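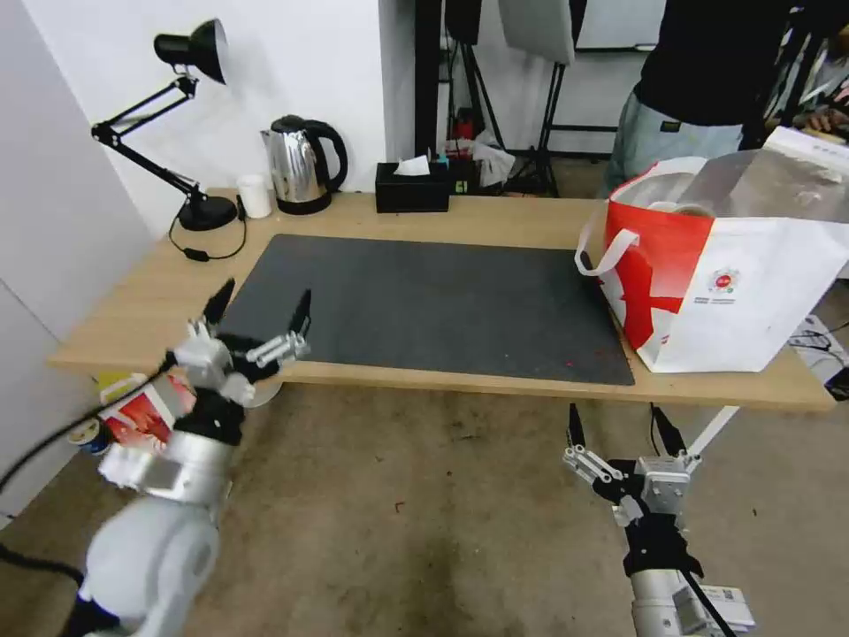

Grernon planner: frequently asked questions

Which arms does Grernon support?
Any pair of arms with a joint position interface and a parallel gripper. Single-arm set-ups work too, but the hand-over and bimanual checks are skipped. Arm descriptions are loaded from the cell file at start-up and can't be changed while the planner is running.

Do I need Zivora as well?
Only if you want object poses from the head camera. Grernon accepts poses from any source that publishes to the scene port (3304 by default). Zivora is the perception package we test against, and the two share a time base, so no extra clock set-up is needed.

Why does the planner refuse to move one arm while the other is holding something?
A held object is added to the collision model of the arm that holds it. With a bowl tilted in one gripper over the mat, the swept volume is a good deal larger than the gripper alone, and the second arm is kept at its waiting pose until a clear path exists. If the bowl model is coarse, that may be never. Load the finer mesh, or lower hold_margin in the cell file.

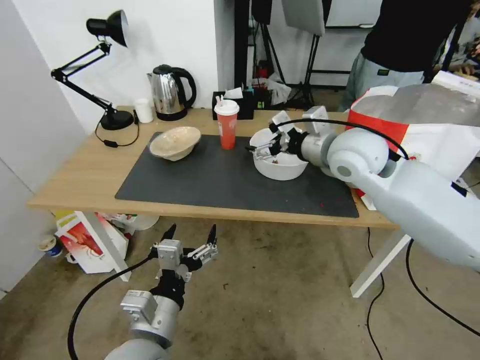
Zivora loses the kettle. Is this a bug?
No. Polished steel reflects the room and gives poor depth readings. Register the kettle as a fixed object and Zivora will stop trying to track it. The same applies to anything else at the back of the table that is not part of the task.

How are bags and other soft containers handled?
As an opening, with no walls. Zivora fits a plane to the rim and Grernon plans a straight approach to a point above it. The fingers are not allowed through the plane until the rim has been stable for 3 frames. 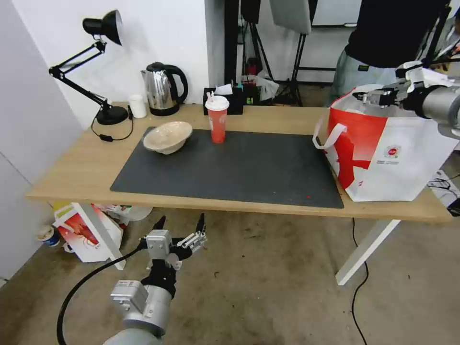 If the rim moves after that, the approach is cancelled and the arm goes back to the last clear pose. Handles are ignored in version 2. Where they hang over the opening, mark them by hand as a keep-out zone.

Does the planner take account of people near the table?
No. People seen by Zivora are masked out of the scene and are not treated as obstacles. Stopping the arms is the job of the safety controller. Grernon is not a safety component.

What does error 1497 mean?
The Kamata driver has dropped the control session, usually after a missed heartbeat. Clear the fault on the driver, home both arms and reload the cell file. Plans made before the fault are thrown away.

Where are the logs?
In the Gustenton folder under your data path, one file per session. Please attach the whole file when reporting a fault.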